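Enamel build log and tickets
Ticket: right finger lags on cloth
Status: open
Opened: 19 November 2018
Parts: Lidodell servo, Simau driver board, printed white base, black fingers

Problem

The right finger closes later than the left when the grip is on fabric. On a foam block both fingers arrive together. On cloth the left one pushes the fold sideways before the right one gets there, and the fold slides out. Same result at low and high speed settings.

Checked so far

1. Cable from the driver board to the servo. Swapped it for the spare. No change.

2. Screws at the finger joints. Backed them all off a quarter turn and retightened in order. Slightly better on the bench, same fault over the bed. I test with the blue cloth on the duvet because the soft surface shows the problem much sooner than a table does.
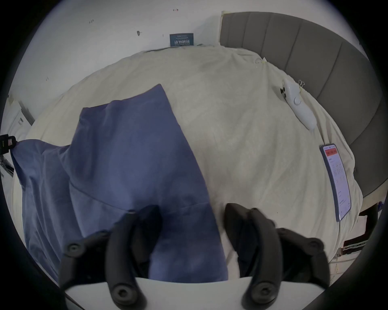 3. Firmware. The Simau board was on the January build. Flashed the current one and set the close ramp to 200 ms. The lag is still there but easier to repeat.

4. Linkage play. With the power off I can move the right finger a little by hand before the servo horn follows. The left one has no play that I can feel. This is the first real difference between the two sides.
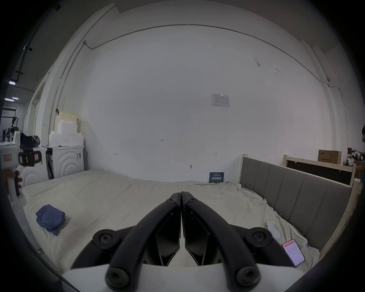 The play comes from the inner pin hole, which has worn oval. The left hole is still round. Both were printed in the same batch, so I may have drilled the right one out too far when I first fitted it. A Matoušek sleeve fits the worn hole with a light press.

5. Two grippers on one cloth. Ran 40 closes with a second handheld gripper on the other end of the cloth and the sleeve fitted on the right. Slipped 2 times, both near the end of the run.
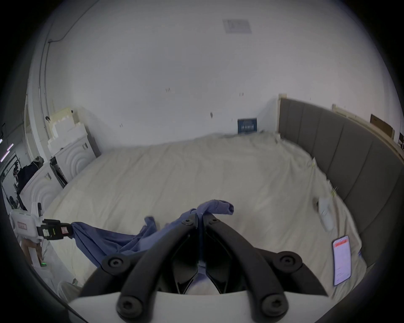
Next steps

Reprint the right linkage with a smaller hole and ream it to size.
Fit sleeves on both sides so they wear the same.
Repeat at 200 closes, with the ramp left where it is.

Leaving this open until the reprint is on. If you have the same base and see the same lag, check the inner pin before you touch the firmware.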